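Verville Public Footpath Condition Records

Data card, version 3
Last revised: Sunday, March 15, 2026

Summary

The Verville Public Footpath Condition Records describe the state of footpaths, stiles, gates and signposts in the district of Verville and the neighbouring parish of Resby. The records are kept by the Verville Paths Office and are released so that walkers, land managers and researchers may use them freely. Version 3 contains 620 inspection entries covering 70 numbered paths. It replaces both earlier versions.

Contents of the release

paths.csv: one row for each numbered path, with its start point, end point, usual surface and the parish or parishes it crosses.

inspections.csv: one row for each inspection entry. An entry refers to a single item on a path (a gate, a stile, a signpost, a footbridge or a stretch of surface) as it stood on the day of the visit.

codes.txt: the list of condition codes, with a short definition of each.

changes.txt: a record of corrections made between versions.

Main fields in inspections.csv

path_no: the number of the path as shown on the district map. Leading zeros are significant and should be kept when the file is opened in a spreadsheet.

item_type: gate, stile, sign, bridge or surface.

condition: good, worn, poor or unusable. Where the inspector could not reach the item, the field reads "not seen". It is never left blank.

obstruction: yes or no. Growing crops, fallen trees, locked gates and standing water are all recorded in the same way. The kind of obstruction is given in the notes field.

visit_month: the month and year of the visit. The exact day is held by the Paths Office and is not published.

notes: free text written by the inspector, with the names of landowners and tenants removed.

How the records were gathered

Inspections are carried out on foot. The main round takes place each October, after harvest and before the lower paths at Resby become liable to flooding. A smaller spring round covers only those items marked poor or unusable in the main round. Inspectors use a printed form, which is then typed up by the Barreto Bureau under a standing agreement with the Paths Office. Each form is typed 2 times by different clerks and any difference is settled against the paper copy.

Items that cannot be matched to a numbered path are held back until their position has been confirmed.

Known limitations

The Jindden estate paths were inspected from the public road only during the first part of the October round, while bridge works were in progress. Entries for these paths contain a high share of "not seen" values and should not be compared with those of other years.

The line between worn and poor is a matter of judgement. The definitions in codes.txt were tightened for version 3, but entries carried over from version 2 have not been graded again.

Surface condition depends strongly on recent weather. A path recorded as poor after heavy rain may be quite passable in a dry week. Users should not treat the surface entries as a guide to present conditions.

The records do not state whether a path is legally open. Questions of legal status must be settled from the definitive map, and nothing in this release alters or replaces it.

Suitable uses

The records are suited to planning repair work, to the study of wear over time and to teaching in schools and colleges. They should not be used to assess the conduct of individual landowners or to plan routes for persons with limited mobility without a separate visit.

Terms of use

The files may be copied, altered and passed on, provided that the Verville Paths Office is named as the source and the version number is given. Altered copies must be clearly marked as such.

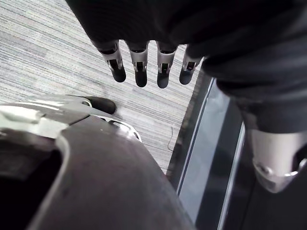 Corrections

Errors should be reported in writing to the Verville Paths Office, quoting the path number and the item type. Accepted corrections are entered in changes.txt and appear in the next version.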